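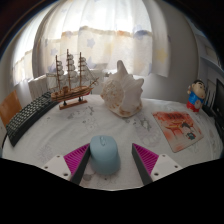 Desk swap and shelf clear-out, May 11, 2022

The spring swap table is back at the Ramham reading room. Last January 29 people brought something in, and most of it found a new desk or shelf by closing time.

Bring keyboards, mice, lamps, small ornaments, model ships, shells and anything else that has been sitting next to your computer for years. Wipe it down first. Wired keyboards should have the cable wound and tied - a rubber band is fine. Take the batteries out of a mouse and tape them together in a bag.

Model ships need a little more care. Carry them by the hull and bring the stand if there is one. Gianni Melis will have thread and glue at the side table for loose rigging. Large shells should come wrapped in a towel, with the points padded.

Limit is 8 items per household. Liliana Palumbo is taking names for table space at extension 47. Anything left at the end goes to the Amato Street thrift store, so please collect what you want to keep.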